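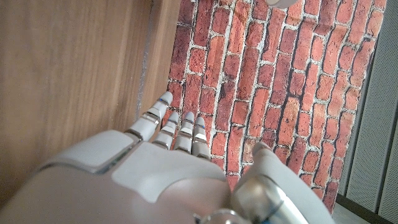 **Baking Fundamentals, Unit 2: Quick Breads and the Muffin Method**
Handout for the class of 22nd April. Instructor: Nilton Yupanqui

Read this before class and bring it with you. The recipe on the last page is the one we bake from. Last unit covered creamed batters, where butter and sugar are beaten together first. This unit is about batters that are stirred together in a few strokes and go straight into the oven.

## 1. What counts as a quick bread

A quick bread is raised by baking soda, baking powder, or both. There is no yeast and no rising time. Banana bread, cornbread, muffins, soda bread and most loaf cakes made with oil belong in this group. Biscuits and scones do too, but the fat is cut in cold, so we treat them separately in Unit 3.

Leavening starts to work as soon as the liquid hits it. Double-acting baking powder gives off some gas in the bowl and the rest in the oven, so a batter made with it can wait a little. A batter raised only with baking soda can't. Have the pan greased and the oven hot before you combine anything.

## 2. Soda or powder

Baking soda needs an acid in the batter. The usual ones are buttermilk, yogurt, sour cream, molasses, brown sugar, natural cocoa and mashed banana. Without enough acid, the soda leaves a soapy taste and the crust gets very dark.

Baking powder already has its acid mixed in. Use it when the batter is mostly plain milk, eggs and white sugar.

Many recipes call for both. The soda takes care of the acid and the powder does most of the lifting. If you swap buttermilk for plain milk in a recipe like that, leave out the soda and add a little more powder.

To test old baking powder, stir a teaspoon into half a cup of hot water. It should foam hard right away. For soda, use a spoonful of vinegar in place of the water.
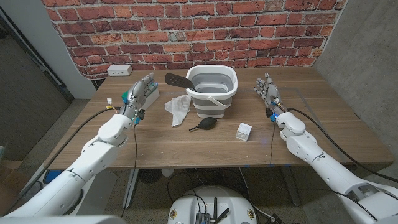 Flour matters as well. We use all-purpose for everything in this unit. Bread flour makes a tough loaf. Cake flour makes one that crumbles when you slice it, especially with fruit or nuts in it. Whole wheat can replace up to half of the all-purpose, but add an extra spoonful or two of liquid and let the batter sit a few minutes in the bowl (powder-raised batters only).

## 3. The muffin method

1. Whisk all the dry ingredients in a large bowl. Sugar goes here if it is white. Brown sugar goes with the wet, so the lumps can be broken up.
2. Whisk the wet ingredients in a second bowl. Eggs and milk should be at room temperature. Cold milk will turn melted butter back into hard bits.
3. Make a well in the dry ingredients and pour in the wet all at once.
4. Fold from the bottom of the bowl up and over. Stop when you can't see dry flour. The batter should be lumpy.
5. Fold in fruit, nuts or chips with two or three last strokes.
6. Scrape into the pan and bake right away.

Most people overmix the first time. An overmixed muffin has a pointed top and long tunnels running up through the crumb. The cause is gluten, which forms when wet flour is worked. Fat and sugar slow it down, so a rich batter forgives more stirring than a lean one. Cornbread with very little sugar is the least forgiving thing we make.

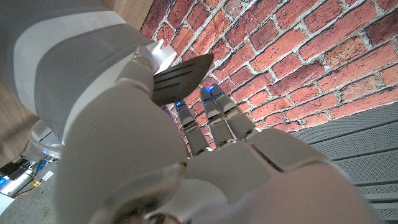
Pan size changes the time more than anything else. A standard loaf pan holds a deep batter and bakes slowly, so the oven is set lower, at 350ºF. Muffins do better at 400ºF, where the edge sets fast and the middle domes. If you bake a loaf recipe as muffins, raise the heat and start checking after 17 minutes. Dark pans brown faster than shiny ones - drop the oven 25 degrees if yours are dark.

Bastien Texier, who teaches the evening section, has his students fill muffin cups nearly to the top. I fill them two-thirds. His come out larger with a flat, crisp rim, and mine are rounder. Either is fine for the practical as long as all your cups are filled evenly.

## 4. Testing for doneness

Use more than one sign:

- The top springs back when pressed lightly with a finger.
- A toothpick in the center comes out clean or with a few moist crumbs. Wet batter means it needs more time.
- The sides have just begun to pull away from the pan.
- A thermometer in the center of a loaf reads 200ºF or a little over.

A crack along the top of a loaf is normal. Test beside the crack and again through it, where the batter stays wet longest.

Leave a loaf in the pan for 10 minutes, then turn it out on a rack. Muffins come out after five. If they stay in longer, steam softens the bottoms.
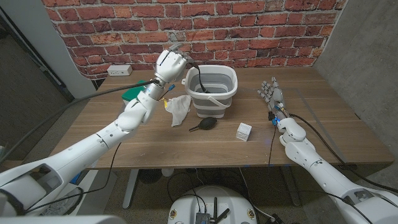 ## 5. Class recipe: buttermilk muffins

Makes 12.

- 2 cups all-purpose flour
- 2/3 cup white sugar
- 2 teaspoons baking powder
- 1/2 teaspoon baking soda
- 1/2 teaspoon salt
- 1 cup buttermilk
- 2 eggs
- 1/3 cup vegetable oil
- 1 teaspoon vanilla
- 1 cup blueberries, fresh or frozen (don't thaw)

Heat oven to 400ºF. Grease a 12-cup muffin pan or line it with papers. Mix by the steps in Section 3. Divide among the cups and bake 17 to 19 minutes. With frozen berries, allow a few minutes more.

## 6. Before next class

Bake the recipe once at home, then bake a half batch and stir it on purpose for a full minute. Cut one muffin from each batch top to bottom and compare the crumb. Write half a page on what you see and bring it with you.

Reading: pages 19 to 26 in the course packet. Bring a pastry cutter or two table knives for biscuits.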